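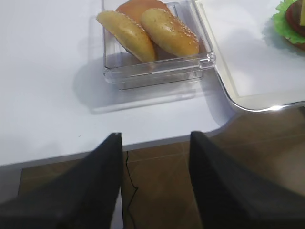
## Would you like a bun with that?

Sep 13, 2019

Three buns in a clear plastic tub, two of them with sesame seeds and one without. A hamburger on a lined metal tray next door. Two black fingers waiting below. As lunch rushes go, it is a gentle one, and the machines at Prumutell still find it hard work.

The firm builds arms for kitchens and stockrooms, and has spent the summer on sandwiches. A teenager on a first Saturday job learns to pick up a bun in no time at all. An arm has to work out where one bun stops and the next begins, which is tricky when they lean on each other like commuters, and then squeeze just enough to lift without leaving a dent. Clear tubs make it worse. Cameras are fond of things they can see, and a see-through wall is a rotten thing to ask them to look for.

The current score, on a good day, is 979 buns moved for every dropped 20 or so that the team prefers to talk about later. Speed is another matter. A single bun takes the arm 20 seconds, by which time most customers would have gone for chips.

Rivals are no quicker. Pevatura has an arm that folds towels beautifully, provided the towels are square, plain and handed to it one at a time by a person who could have folded them. Strachan went after the washing-up and has retreated, for now, to mugs. Both outfits make splendid videos – look for the small print in the corner that tells you how much they have been speeded up.

On the shop floor things are rosier. Plostus has 2 arms packing boxes on a night shift, 900 boxes before breakfast, and they do it well. But every box is the same box, it arrives in the same spot, and it doesn't squash.

Homes and cafés are full of things that squash. I asked at Prumutell when I might have an arm of my own to do the packed lunches, and was offered a coffee. A person made it.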